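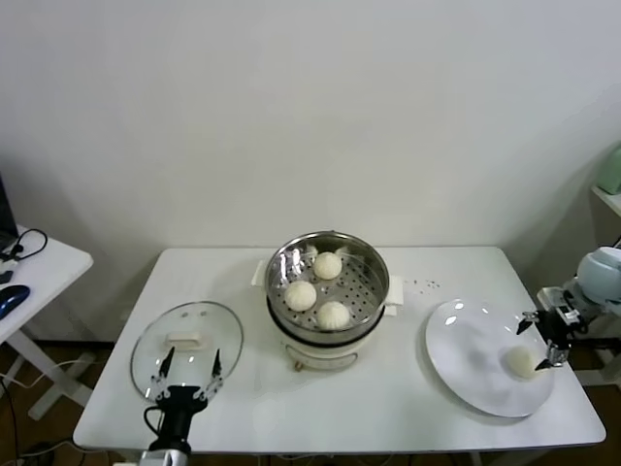 Quiénes somos

Posska es una escuela de cocina doméstica para adultos. Damos clases en grupos pequeños, por la mañana y por la tarde, a personas que quieren comer mejor en casa y no saben por dónde empezar. No formamos a profesionales ni expedimos títulos oficiales.

Empezamos con 2 cursos, uno de caldos y guisos y otro de masas. Hoy el programa incluye también verduras, legumbres, pescado, conservas y cocina al vapor. En este último se preparan bollos rellenos, arroces y pescado blanco, y se trabaja con aparatos que caben en cualquier encimera.

Cómo trabajamos

Cada curso consta de 5 sesiones. En la primera se repasan los utensilios y las normas de higiene, y en las demás se cocina desde el primer minuto. Las recetas se entregan impresas, con cantidades para cuatro raciones. Quien falta a una sesión puede recuperarla en otro grupo si hay plaza.

Los ingredientes están incluidos en la matrícula. Compramos las harinas a Nurmi y la verdura a Oden, que nos sirve a diario durante el curso. Si tiene alguna alergia o intolerancia, indíquelo al inscribirse y adaptaremos las recetas.

Dónde estamos

Las aulas ocupan la planta baja del edificio Dostisix, un local de 200 metros cuadrados con entrada a pie de calle y acceso para sillas de ruedas. La secretaría está en el despacho 506 del mismo edificio; se sube en ascensor.

Cerramos en agosto. El resto del año la secretaría atiende por la mañana, y por la tarde solo con cita previa.

Inscripciones

La matrícula se formaliza en secretaría o mediante el formulario de esta web. La plaza queda reservada al recibir el pago. Se devuelve el importe íntegro si la baja se comunica antes de la primera sesión.

Página actualizada el 14 de diciembre de 2024.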